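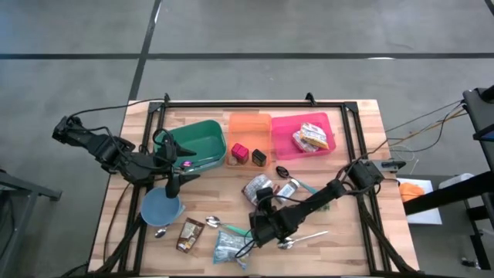
Household Waste and Sorting, Session 4
Instructor: Celina Makowska

Reading for this session: Krawczyk, chapter on curbside collection. Skip the appendix.

Terms
Source separation: the household sorts before pickup.
Commingled collection: all recyclables go in one container and are sorted later at a plant.
Contamination rate: the share of a load, by weight, that should not be in it.

Worked figures
The Drasholm district sent 400 tons of recyclables to the plant in July. Of that, 43 tons were rejected. Contamination rate = 43 / 400 = 10.75 percent.
Pornow sent 200 tons and had the same tonnage rejected. Work out its rate before class and bring the answer on paper.

Points to know
Food left in jars and cans can spoil the paper in the same truck. Plastic bags wrap around the rollers and stop the line. Small items fall through the screens and end up with the broken glass.
Separate collection costs more in trucks and crews. Commingled collection costs more at the plant.

Short paper (two pages) due Saturday, October 22, 2022. Compare the rules in two towns. Ksawery Lis has the sign-up sheet for topics.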